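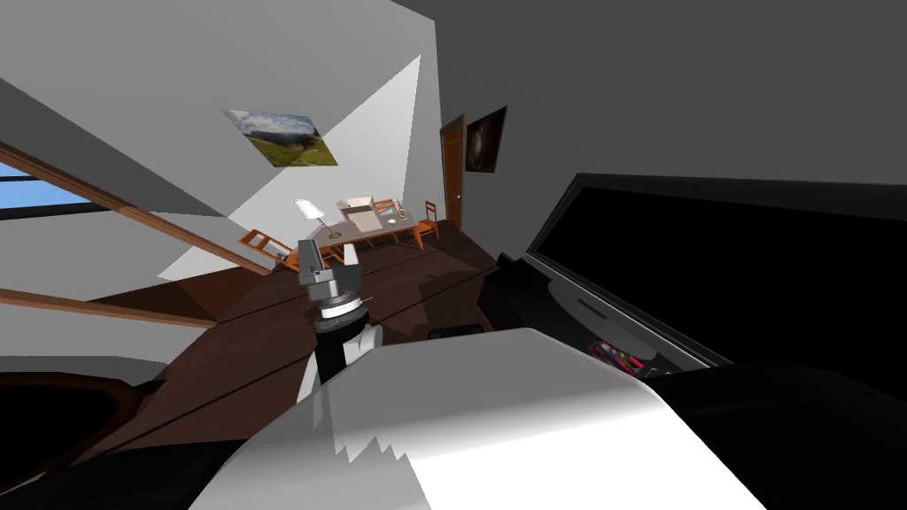
Pour Vimala Pai, le préamplificateur phono Gemano souffle trop dès qu'on lui confie une cellule à bobine mobile. Nos mesures la contredisent en partie : le bruit ne monte qu'avec la charge la plus basse, sur 2 des 4 positions du sélecteur. 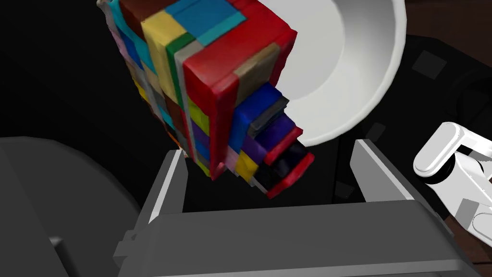

Le réglage de gain, lui, reste précis. Écart entre canaux négligeable, alimentation séparée bien filtrée. Face au Kereama, le grave descend moins, mais il est mieux tenu.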